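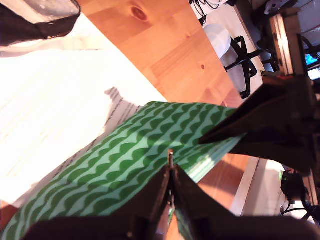
Green scallops, two grippers, one wooden table.

Stusitz Notes > Robots > Teaching by example

Print this post | E-mail this post

Feb 2, 2025

I now spend my evenings teaching a pair of robot arms to handle cloth, which my family considers a waste of a table.

We have 236 examples so far. An example, for anyone who wandered in from the gardening posts, is one complete go at the job: I steer the arms by hand from the other side of the room, the computer writes down every joint angle and every picture, and at the end I press a key for "keep" or a key for "bin." The bin key is the one with the shine on it.

The project is called Zondard, a name picked in September by a vote I lost. The plan is to get the arms to pick up a strip of fabric by one end, straighten it, and put it down flat. I can do this while talking on the phone. With the grippers I need silence and both elbows on the desk, and I still come in from too high and pinch air.

Patterned cloth was my idea. We started with plain white from the remnant bin at a shop in Plemstead, and white cloth next to white paper on a bright afternoon gave the learning system very little to go on. The green stuff has wavy rows all along it, so when it twists you can tell. It also has a paler back, and I've grown fond of that, as a flash of pale stripe means an edge has rolled over and I should slow down.

Things I have learned from the bin pile:

Fast examples look great and teach bad habits. The first policy we trained copied my snatching perfectly, including the part where I missed.

Hesitating gets copied too. I used to stop for 2 seconds before each grasp to think, and the trained version now stops in the same place, thinking about nothing.

Move the cloth between tries. I did 16 in a row from the same starting spot one night and was very pleased with myself until we looked at them together in Rutherford, where the training machine lives. They were the same example 16 times.

Next up is a longer strip, and after that a tea towel, if I can find one the house will release. I've also promised to write labels for the whole set, so expect a gap before the next post.

Contact | Copyright Stusitz Notes | Back to top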